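Collecting Demonstrations for Kitchen Door Tasks in Simulation
Project report, Prindstead
Author: Thomas Lo Presti
Submitted 17th December

1. Aim

The aim of the project was to gather a set of demonstrations from which a policy could learn to open kitchen doors. All work was done in simulation. The policy itself was trained by another group and is covered here only where its needs affected the collection.

2. Set-up

The simulator was Pralter, with kitchens taken from the Marino layout set. The arm was driven by hand through a six-axis input device. Each episode stored the wrist camera view, the joint positions, the gripper state and a one-line task instruction. Recording was handled by Laster, a small script written in October, which also wrote the episode index.

3. Procedure

An episode began with the arm in a random start pose and ended when the operator pressed the stop key. The time limit was 40 seconds. An episode was kept if the door angle passed the set threshold and the arm had not struck any other fixture. Rejected episodes were moved to a separate folder and were not deleted.

Camera views were saved at 30 frames per second. Textures on the cabinets, walls and floor were changed between episodes so that the policy would not rely on a single finish.

4. Results

The final set holds 499 accepted episodes. A further 77 were rejected, mostly for time-outs. Side-by-side refrigerators gave the most trouble. The two handles are close together, and an approach from the wrong side brought a finger against the neighbouring door. Starting further to one side reduced this, at the cost of a longer path.

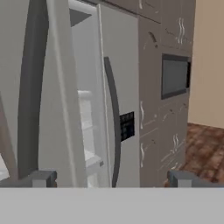

A second problem was the view itself. At close range a swung door takes up a large share of the wrist image, and the handle may be the only part with strong contrast. The door angle was therefore logged from the simulator state and not estimated from the images.

5. Limits

One operator recorded every episode, so the set reflects one style of control. Drawers were left out. The contact model treats the handles as rigid, and no test was made on a real arm. The instruction text was also too uniform: most lines differ only in the name of the appliance. A second round of collection should vary the wording and include episodes that begin with a door already partly open.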